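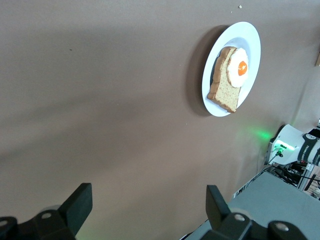 Looking After the Breakfast Cell
Flellow Kitchen Automation, Bandisthorpe
Posted 10/12/23 by Renato Mercado

The breakfast cell is one arm, one two-finger gripper, one wrist camera and a table. It works with plates, bread and eggs, and it is the only machine in the building that visitors ask to see twice. What they don't ask to see is the cleaning, the re-seating of connectors and the hour Reynaldo Cabrera spends each service day with his head under the edge of the table. So I've put that part in a gallery. Captions are mine. Complaints about the captions can go to Reynaldo, who didn't want any.

We do a full service every 300 hours on the arm's own clock, and a wipe-down whenever someone can't stand it anymore.

Before anything else
Arm parked, program stopped, enabling switch hung on its hook where both of us can see it. The hook was put up in August, after a long search for the switch that ended in the pocket of my own jacket.

Fingertips
The tips wear at the inner face, right where they meet the rim of a plate. Reynaldo runs a thumbnail across each one and makes a noise. A short noise means they stay on. A long one means I'm placing an order with Gotent, who make our tips and answer email on a schedule known only to them.

Finger screws
Back them out one at a time, clean the threads, new threadlocker, torque to the card taped inside the toolbox lid. The card is in Reynaldo's handwriting, and I've learned to read his sevens.

What comes out of the threads
Bread. It gets into everything. Egg you can find by looking, and it stays where it fell until you deal with it. Crumb travels.

Opening and closing by hand
With the fingers back on we drive the gripper slowly through its whole stroke, listening. It should sound the same in both directions. In August it didn't, and a toast crumb the size of a lentil cost us an afternoon.

Wrist camera
Lens wiped with the cloth that is for lenses. There is a second cloth, identical, which is for the table, and a laundry marker has now been applied to both.

Focus check
The camera has to see the plate and both fingertips together, and it can't have everything sharp. We favor the plate. The fingers know where they are, or at least the controller does.

Calibration board
Flat on the table, arm moved through its set of poses, results saved under the date. If the new numbers differ from the last ones by more than a hair, we loosen the camera bracket, swear, tighten it and go again. Two tries is normal. The record is held by me and I won't be publishing it.

Lights
We calibrate with the room set up the way it's going to run, blinds included. White plates on a dull brown top are a kind arrangement for a camera, right up to the moment the sun comes around and lays a shadow across the lot.

Base bolts
Checked with the torque wrench, all of them, even the one at the back that takes a mirror and a certain amount of faith. None has ever moved. Reynaldo says they haven't moved precisely on account of being checked, and I've stopped arguing the point.

Connectors at the base
Each one out, looked at, back in until it clicks. A half-seated plug gave us a fault that came and went for a week. We replaced a cable, then a second cable, then pushed on the plug.

Cables
They are supposed to run in one tidy loop with slack for the arm to turn. They start every month that way. By service day they've held a meeting and reorganized. We cut the ties, comb everything out, test each run by hand and tie it again, a little looser than looks right.

Labels
New ones at both ends of every cable, printed on the label maker from the Sison project. It still adds SISON at the end of each line and neither of us can find the setting. If you ever see our cell in person and wonder what a Sison is, it was a soup line.

Tabletop
Scraped with plastic, washed, dried, then inspected from a low angle with a flashlight. You'd be surprised what stays behind. You'd be less surprised if you'd watched a morning's run.

Plates
Any plate with a chip goes upstairs to the staff kitchen, where standards are lower. A chipped rim makes the fingers close on less than they think they have.

Slow run
One plate out and back at a quarter speed, nothing on it. Reynaldo stands by the stop button with his arms folded, which would be more reassuring if they were unfolded.

Full run
Normal speed, then the real thing with food. I supply the eggs. The cell doesn't cook, and for the record the frying is all human error.

The counter
Nearly 3000 plate moves at this service. We had planned to change the fingertips at 1000 and forgot, and the tips held up well enough that we're now calling it a wear study.

The logbook
Paper, spiral-bound, greasy. Reynaldo's entries run to three words ("Tips OK. Crumbs."). Mine run to a page and have been described to me as unhelpful.

Still on the list: a drip edge for the front of the table, a better bracket for the camera, and a reply from Gotent. If you run a similar cell and have found a cable tie that survives dish soap, my extension is on the contacts page.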